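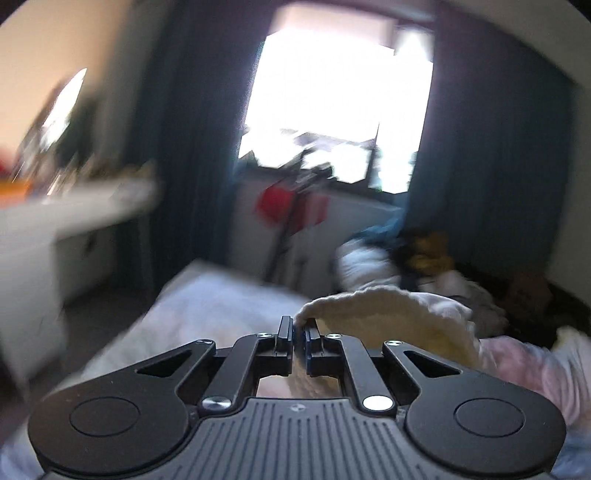
하반기 장비 예산을 다시 짰다. 지난번 글에 적은 금액은 그리퍼 본체만 넣은 것이라 별 의미가 없었다.

전체 한도는 70만 원이다. Plosent에서 받은 핸드 그리퍼 견적이 2개에 55만 원이고, 교체용 손가락과 나사류는 Danditz에서 따로 사면 약 19만 원이 든다. 합치면 한도를 넘는다. Henrik Kramer는 본체를 하나만 사고 부품을 넉넉히 두자고 했고, Conall Kavanagh는 둘 다 사고 부품은 내년으로 미루자고 했다. 나는 부품 수량을 줄이는 쪽으로 Danditz에 다시 물어봤다. 답은 아직 없다.

작업은 당분간 침구 쪽이다. 구겨진 이불이나 천은 손가락 끝이 얇아야 잡기 편한데, 지금 쓰는 검은색 손가락은 끝이 계단처럼 각진 모양이다. 다른 모양도 한 벌 주문 목록에 넣었다.

삼각대는 있는 것을 계속 쓴다. 보관용 케이스는 Lastora 제품을 봤지만 이번에는 뺐다. 배송비는 견적에 없어서 따로 확인해야 한다. 주문은 8월 안에 넣을 생각이다.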